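3.2 Floor finish and how rooms sound

Hard floors turned out to be the most rewarding part of the survey! Of the 124 rooms we visited in Forham and Weklow, those with glazed tile gave us the liveliest recordings by far — a single hand clap would hang in the air long enough for residents to remark on it. Castellanos and Dönmez had suspected as much in their earlier study of stairwells, and we were delighted to hear it so clearly in ordinary living space.

Clutter matters too. Bags, chairs and tools left standing on a tiled floor break up the reflections, and several residents told us a room "went quiet" once they had moved in properly. We therefore recorded each room as we found it and took five claps per position, at the door and at the far wall. Figure 4 shows a glossy, light beige tiled floor with bags, furniture and tools on it.
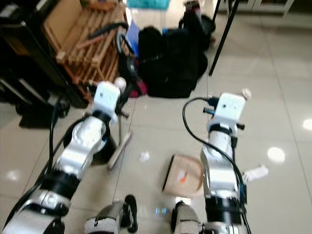 Figure 4. Tiled floor with belongings in place.

3.3 Rugs and curtains

Soft furnishings were logged by area and thickness. Rooms with a rug were recorded twice, first with it down and then with it rolled up in the hallway.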